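Witkowska 音乐厅开放日：后台、录音和一碗过咸的汤
最后更新：七月

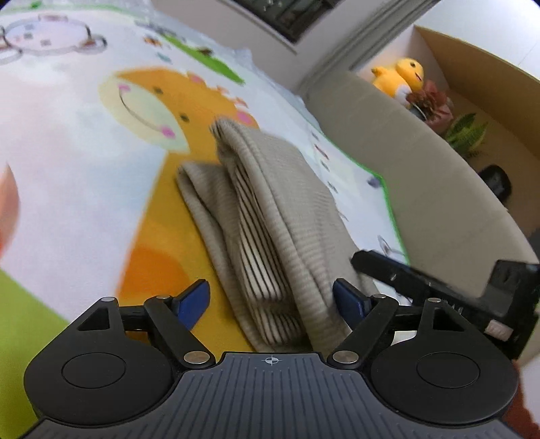
Triltstead，七月

先说结论，值得去，但是别像我一样穿新鞋。后台的楼梯是那种镂空的铁格子，鞋跟一卡进去就拔不出来，我上到第二层的时候整个人差点趴在前面那位大叔背上（大叔人很好，还扶了我一把）。

Witkowska 在 Triltstead 老城靠河那一头，从车站走过去要穿过一条全是坡的街。我以前来听过几次演出，每次都是天黑了才到，散场赶末班车，从来没在白天看过它。白天看，外墙居然是淡绿色的！我一直以为是灰的。

开放日不收门票，但后台参观要提前在网上预约，一批只放 27 个人。我约得晚，只剩下午四点半那一批，本来还挺懊恼，去了才发现晚有晚的好处：前面几批都是看空舞台，我们那批正好赶上晚上的乐队来试音。这个等下讲。

带我们的是 Ayanda Nel，在这里做舞台监督，说话特别快，走路更快，一边倒着走一边讲，后脑勺像长了眼睛一样，一次也没撞到东西。她一开头就说，大厅满座是 720 人，站票场能卖更多，但她个人讨厌站票场，因为第二天地板要擦两遍。我们这批里有个小男孩马上问，那擦地板的人会不会听到演出。她说会，而且听得比谁都清楚。

参观是从观众入口反着走的，先看前厅，再看观众席，最后才到台上和后台。前厅我就不多讲了，旧海报贴了一整面墙，有几张年份老得电话号码只有四位数。我在里面找到了 Truneo 第一次来演的那张，那时候他们的名字印得比赞助的啤酒还小，排在最底下，差点没认出来。现在他们在这儿连演两晚都一票难求，想想真是感慨。

观众席那一段讲的是声音。我们被分成几堆，一堆坐前排，一堆坐中间，一堆赶到楼座最后面，然后 Ayanda 站在台口不用话筒念了一段菜单（对，餐吧的菜单）。我在楼座，连“配酸奶油”都听得清清楚楚。接着她让人把侧墙上的厚帘子放下来，再念一遍，一下子就像有人把枕头捂在耳朵上。她解释说，古典和民谣的场次帘子全收起来，摇滚和带鼓组的就放下，不然鼓声会在墙上弹来弹去，主唱在台上完全听不到自己。我以前来听一场爵士三重奏，老觉得贝斯糊成一团，回来还跟朋友抱怨是音响师的问题。现在我怀疑是那天帘子没放……不管怎么样，先给那位音响师道个歉。

然后就是那段铁楼梯。楼梯上面是吊杆层，往下看舞台会有点腿软，怕高的人可以在下面等，没有人会笑你。吊杆还是老式的手拉配重，一排绳子从墙这头排到那头，每根绳子上挂一个小木牌，写着今晚上面吊的是什么。有一块牌子写着“别动，问 Mandla”。我问 Mandla 是谁，Ayanda 指了指角落里一个正在吃苹果的人，他冲我们挥了挥苹果。

Mandla Shezi 在吊杆层干了很多年，他给我们演示怎么一个人把一整幅幕布拉上去。看他拉的时候好像一点不费劲，轮到观众试，我上去拉了两下手心就红了。他说窍门是别用手臂，用体重，往下坐就行。我往下坐了，绳子没动，我倒是差点真坐到地上。他还讲最怕的不是重的东西，是轻的，比如一块纱幕，空调一吹就飘，飘到灯上就麻烦了。所以夏天演出前他会专门跑去看通风口开了几个。这种事坐在台下听歌的人哪里会想到。

下了楼是控制室，其实就是观众席后面隔出来的一小块，挤进去之后大家都得侧着站。调音台是去年换的 Cinora，旧的那张现在放在排练室给学生乐队用。管台子的 Thabiso Visser 话很少，问一句答一句，不过有人问他最难调的是什么乐器时，他一下子来了精神，说是班卓琴！他说班卓琴小声的时候像没有，大声的时候像有人在敲锅盖，中间那一段很窄，找到了就一晚上都不敢碰推子。我旁边一位阿姨显然是弹班卓琴的，脸色有点微妙。

他还让我们戴耳机听了一段分轨，是上个月一支民谣四人组的现场录音。先只放人声，再加吉他，再加小提琴，最后加观众席的话筒。我最喜欢的是加观众那一下，突然就“有房间了”，能听见有人咳嗽，有人跟着哼，还有人把杯子放到地上。他说混现场专辑的时候最花时间的就是这一轨，太小声像录音棚，太大声就像躲在别人外套里偷录的。

接下来就是我说的试音。晚上演的乐队叫什么我先前没留意，主唱是 Triin Mockus，从来没听过，听完当场就去售票处问还有没有票（有，34 块，坐边上，买了）。试音跟我想的完全不一样。我以为会唱几首完整的歌，结果鼓手光是踩底鼓就踩了好久，咚，咚，咚，咚，踩到我们这批里的小朋友开始跟着跺脚。然后军鼓，然后通鼓，一个一个来。轮到 Triin，她也不唱词，站在话筒前面讲她今天午饭吃了什么，讲到一半跟 Thabiso 说耳返里的吉他太亮，再讲甜点。最后终于来了半首歌，大概是新歌，因为她唱到第二段停下来，问鼓手“你刚才是不是抢了一拍”，鼓手说“是你拖了”，然后俩人就在台上为这一拍争了一会儿，谁也没赢。

我们站在侧台，前面拉了一条绳子，不许过，也不许录音，拍照可以但不能开闪光。侧台听到的声音挺怪的，主音箱都朝着外面，我们只听得见鼓的原声和监听里漏出来的一点人声，像隔着墙听邻居排练。但是能看见他们怎么互相看，谁在给谁递眼色，什么时候进副歌全靠吉他手抬一下下巴。晚上坐到观众席里，我就一直盯着那个下巴，每次都准。

参观完是自由活动。院子里摆了几个摊，有卖旧唱片的，有修琴弦的，Xolani Kekana 在树底下教大家打手鼓。我本来只想看看，被他一招手就坐下了。他教的节奏不难，难的是他边打边跟你聊天，问你从哪儿来、早上坐什么车，你一回答手就乱。坐我对面的一位老先生打得飞快，后来才知道人家年轻时候在婚礼乐队打过鼓，这不算欺负新手吗？

旧唱片那摊我待得最久，一张一张翻过去，买了一张封套破掉的民谣合集，卖家说封套破了便宜一点，我回家一看，唱片本身干干净净，赚到了。有一张 Truneo 早年自己压的 EP，只压了 500 张，摊主放在身后的架子上，标的价钱我就不写了，写出来心疼。我伸手摸了一下，算是来过。

吃的方面要吐槽一下。餐吧那天只有汤和三明治，汤太咸了，咸到我喝了三杯水，然后开场前又一直排队上厕所。三明治还可以，推荐烤蔬菜那种，鸡肉的面包有点干。咖啡正常。如果你打算从下午一直待到晚上的演出，建议去河对面那排小馆子吃，走过桥就是，比在里面排队快。

晚上的演出也顺便写两句吧。边上的座位视野比我想的好，就是看不见键盘手，整晚只看见他的一只胳膊肘。帘子是放下来的！我一进场就先看墙，看到帘子就特别得意，跟旁边的陌生人说“今天帘子放了”，人家礼貌地点点头，估计以为我是这儿的员工。那首争拍子的新歌排在返场前，第二段进来的时候 Triin 回头看了鼓手一眼，鼓手冲她咧嘴笑，我在座位上差点笑出声。到底是谁改了，我没听出来。

几件实用的事，想到什么写什么：

后台参观预约的时候要填真名，门口会对名单，我看见有人拿着朋友的预约来，被很客气地请去参加院子里的活动了。

大包要存，存包不收钱，但是散场取包的队伍很长，能带小包就带小包。

推婴儿车或者坐轮椅的话，前厅和观众席没问题，有坡道也有电梯，吊杆层上不去，那一段他们会另外带你去看布景间，听说布景间其实更好玩，我还有点羡慕。

小孩可以参加，可是试音那段鼓声很响，门口有一篮耳塞随便拿，大人也可以拿，我拿了一副晚上还用上了。

末班车之前能不能赶上要看返场唱几首。我那天返场唱了三首，一路小跑下坡，穿着那双新鞋，在车门快关的时候冲上去的。脚后跟到现在还贴着创可贴。下一次开放日他们说还没定时间，前厅柜台有个本子可以留邮箱，我留了，字写得太急，希望他们认得出来。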